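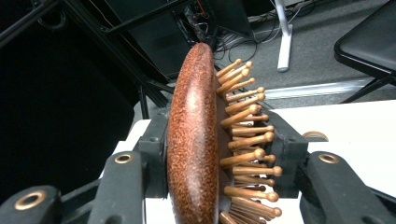 Progress Report: Gamage Axle Rebuild Line

Prepared for Jummai Effiong by Danjuma Tijani

Where we stand

The rebuild line has been running since July and I am still not convinced the numbers mean what people want them to mean. Output is up. Returns are up too, and the summary that went to your office left that part out.

Of the last batch of rear axle assemblies shipped to Leltik, five came back. Three had pinion seal leaks. The other two were sent back for noise under load, and we have not been able to reproduce it on the stand. Leltik says the noise is obvious. Maybe so, but I would like to hear it in a truck before we pay for two teardowns.

Parts supply

Endska changed the packaging on its bearing kits and told us the bearings are the same. Zainab Omoregie measured a handful and they were within spec. A handful is not much to go on. I have asked for the inspection sheets and so far have a sales brochure.

Core returns are slow. Customers like the refundable charge until they have to put a greasy housing on a pallet, and then it sits behind the shop. The reminder letters were supposed to fix this. I see no sign that they have.

Test stand

Prorken installed the software update for the load stand. It prints a nicer report. Whether it catches a bad gear pattern any sooner is an open question — Tobiloba Uzor still finds them first with marking compound and a flashlight. I would hold the final payment until we have run known bad units through it.

Staffing

Aldana Huenchumán has moved over from transmissions and is doing her own setups now. Second shift is still short, and the plan assumes it isn't.

Money

Spending is under budget, mostly on account of the parts washer that hasn't been delivered. Please don't read that as savings.

Before the next report

Ride along in one of the Leltik trucks. Get the Endska sheets or find another supplier. Count the cores we are owed. I would not approve the second line until the seal leaks are explained.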